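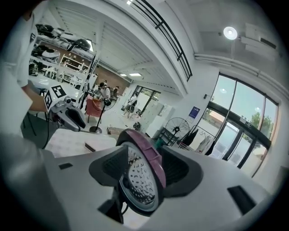
4.3 Recording with two grippers

Read 4.2 first if the markers have been changed. The Saha software will accept almost any recording you give it and report "OK" at the end. Do not take that as a sign the recording is good. OK means the file closed.

1. Charge both grippers and check the free space on each card. The percentage on the Saha start page lags, so read it twice.

2. Wipe the marker panels with a dry cloth. If a corner is lifting, replace the panel. Tape over the top will show up as glare.

3. Start the left gripper, then the right. Wait for both tones.

4. Open and close each gripper fully, three times. The software claims it can find the range from one closing. We have not seen it do so reliably.

5. Walk the space slowly for 43 seconds, keeping the grippers at chest height. This is the mapping pass. People may move through the room, but ask them to leave the furniture alone until you finish.

Note: Large windows are supposed to be handled by auto exposure. Run the mapping pass again if the sun comes out or goes in.

6. Record the task. One attempt per file. Pause with both grippers still at the start and at the end.

7. Say "bad" out loud if you drop something or change your mind halfway. Keep the file anyway. Sorting happens later, and the person sorting should not be the person who recorded.

Caution: Keep fingers, sleeves and lanyards out of the jaws. Let loose cables hang behind the wrist, and look at the floor before you step back.

8. After every 7 attempts, play one back in full. Thumbnails are not a check.

How many attempts are enough?

The Skirken brochure suggests 69 per task. We can't find where that number comes from. Nayeli Tovar's set at Wokham ran to 1362 attempts, and nearly all were made by two people of the same height at the same table. The policy trained on it did well at that table. Change the operator and the room before you add more of the same.

Report sync faults to Ragnheiður Holst at Skirnulbridge with both raw files attached. A screenshot of the OK message is no use to her.

Section revised 3 April 2020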